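Keeping a two-arm bench cell happy: small habits that pay off

I have been looking after the same two-arm cell since December and I still get a kick out of it every morning. Most of what keeps it running well takes a soft brush, a clean rag and ten minutes before the first job. These are the habits I'd hand to anyone setting up their own.

Wipe the finger plates first. The flat inner faces pick up dust and skin oil, and a greasy face lets go of smooth things at the worst moment. I use a lint-free cloth just damp with alcohol, then a dry one. Go along the joints with the brush while you're there — grit loves a hinge line!

Give the cable more slack than looks tidy. Mine used to be strapped down tight and very neat, and I went through two of them before Suryani Mandagi told me to leave a proper loop. Move the arm by hand, power off, to the far end of every axis, and watch the cable the whole way. If it goes straight anywhere, let out more.

Check the bolts where the table frame meets the uprights. A table that shifts by a hair makes every saved position wrong by a hair, and you'll blame the arm for a week. I put a paint-pen stripe across each bolt head so I can see at a glance if one has turned.
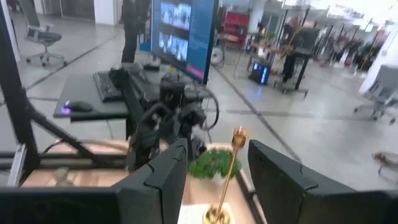 Do I have to redo the zero position after swapping the finger plates?
Do it every time, even if the new plates look identical to the old ones. Close the jaw slowly until the plates just touch, save that as zero, then open and close it a few times and check again.

Practice on awkward little objects. Blocks are fine for day one, but a tall thin thing on a small base will show you a sloppy approach angle right away, and something bushy will show you whether your camera view still makes sense when half of it is hidden. It's great fun, too.

Keep a log by the keyboard. Ours is a plain Bramus notebook with the cycle count, what was cleaned and what sounded odd. The left wrist started ticking at cycle 658, we greased it, and the note saved Puspita Osman a whole afternoon when the right one did the same. We now do a full grease and bolt check every 4000 cycles, and a quick look whenever anything ticks.

Last one: label both ends of every plug before you pull it. Masking tape and a marker will do, and fold the tape over on itself so it stays put.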